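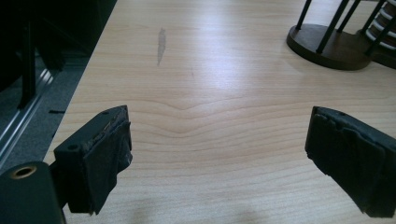 Pale wood with a satin finish, catching the light.

How to get a ring mark off a wooden table

First, work out what you've got. A white ring means moisture has got into the finish, and you can probably shift it this afternoon. A black ring means water has gone through to the wood itself, and you should make a cup of tea and put it on a coaster this time.

Check that the top is real wood while you're at it. Look at the edges and inside any cable hole. If the grain stops dead at the edge and something crumbly starts, you have laminate, and most of what follows will do you no good. Wipe it with a damp cloth and go and enjoy your day.

You will need:
An iron
A clean cotton cloth, white, no prints (I once transferred a faint pineapple)
Furniture wax or oil, whichever the table had before
More patience than you think

Empty the iron of water and set it to low. Fold the cloth once, lay it over the ring and press for 12 seconds. Lift and look. Repeat until the white fades, moving the iron the whole time. Let the wood cool between goes. 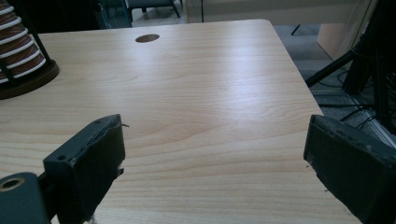 Now leave it overnight before you wax. I know. The patch will look dull next to the rest and you'll want to fix it at once, and if you do you'll seal the last of the damp in and be back here tomorrow. Wax goes on thin, along the grain, and gets buffed off after 26 minutes or one episode of whatever you're watching.

If the ring is still there, try a dab of plain white toothpaste on a fingertip, rubbed very gently. Test it under the table first. My friend Luuk Van Hecke swears by mayonnaise left on for 2 hours. It did work on his sideboard, which smelled of egg until August.

Black rings need sanding back and a bleach made for wood, and I'd hand that to someone who does it for a living. I was quoted 89 pounds for mine and paid it without a murmur, having already seen what I can do with a sander.

Updated 11 May 2025 to correct the iron setting. Sorry, Trevor.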